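3.2 Talking across two levels
July 2020
By Crisanto Evangelista

I went into this part of the study thinking mostly about noise. A big white-walled hall with a balcony over it ought to be a bad place to hold a conversation, right?

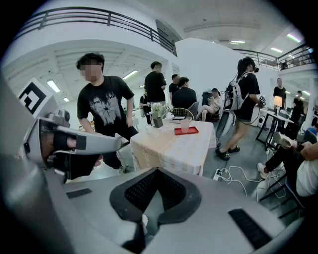 Figure 4. The hall during a group visit, with the railed upper level.

What I kept writing in my notes was how people used the railings. Give someone a rail and they'll lean on it, and once they're leaning they start chatting with whoever is downstairs (I do it too!). Over 14 visits I logged 200 short conversations, and 8 of those visits had at least one that ran between the two levels. Those were louder, sure, but they were also shorter — mostly a question, an answer and a wave.

I'd expected the groups on the main floor to drift toward the walls, the way Cuypers found in the smaller Jinden rooms. Mine stayed out in the open and just stood closer together. I haven't got a good explanation yet, and the June visits didn't help much. Section 3.3 gets into the lighting.

Contact: Fivell Building Use Group | © 2020 Fivell | Back to top

Comments (2)

asenent_reader: Did you log phone calls as conversations? We left them out and our totals dropped a lot.

mezzfan: Leaning on the rail is so true. I'd love to see the floor plan next to Figure 4.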